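Narnstead workshop's bench robot still mostly on screen

Jul 3, 2026

The shared workshop in Narnstead says its home-grown bench robot, Shakya, will be ready to show the public by the end of the summer. Anyone planning to go may want to hold off on marking the calendar. After eight months of work, the two-armed machine has yet to pick up anything in the workshop itself, and the progress reported at this week's open evening took place inside a computer.

Shakya is meant to clear and sort a crowded workbench. It should put pens back in their cup, fold rags, move bottles out of harm's way and leave everything else alone. The group first put the idea to members in April, when it asked for permission to take over the back bench and was given half of it. A steel base has been bolted down there. The power supply is wired, and there is a stop button big enough to hit with an elbow. The arms have not been bought.

What the group does have is a simulation, a virtual tabletop where the arms can be tried out on everyday clutter before any money is spent on them. The task on show at the open evening was the marker pen: get hold of it, lift it off the table and put it down again somewhere useful.
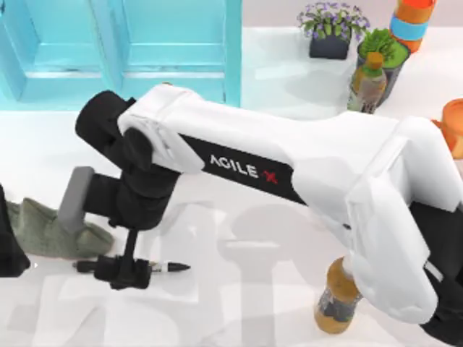 A pen that can't roll under a drill press isn't much of a test, one longtime member said during the discussion, adding that the real bench has sawdust on it, a slope toward the window and glue in places where glue should not be. The same member wanted to know why the workshop was talking about a public demonstration before a single real pen had been lifted.

It is a fair question, and the answer given was not a full one. The builders said they had made almost 900 practice runs with the pen in simulation and that the results were "getting good." Asked how many of those runs had ended with the pen where it was supposed to be, they said the early ones should not be held against the later ones and that a proper tally would be posted on the noticeboard. It had not gone up by the time this item was written.

The cloth is further behind. Soft things are hard to model, the group said, and a rag that behaves on screen may bunch up or slide when a real gripper closes on it. For now, folding has been dropped from the summer goals and replaced with "moving to one side." Bottles are also on hold, at least those with anything in them. The workshop's insurance was mentioned at this point, briefly.

Money is the other worry. The workshop has set aside 200 dollars for mounting hardware and cables. The arms would come separately, on loan from Findotix, a small automation shop in Binbridge that has offered the use of a pair for seven weeks. That offer was made by word of mouth and there is no signed agreement. The builders say they are confident. They were also confident about the base plate, which had to be drilled twice.

None of this makes the project a bad one. Several members have learned to program an arm who could not do so last winter, and the stop button has already been copied for the table saw. Practicing on screen first is a sensible way to avoid wrecking borrowed equipment – so long as the results are not sold as something more. A virtual table stays as clean and flat as its makers leave it, and a bench used by a few dozen people does not.

The group plans to fit the arms as soon as they arrive from Binbridge and to start again with the marker pen. Members who want to watch the first real attempts can put their names on the list by the front door. Safety glasses are required past the yellow line, and the lathe will be closed while the robot is running.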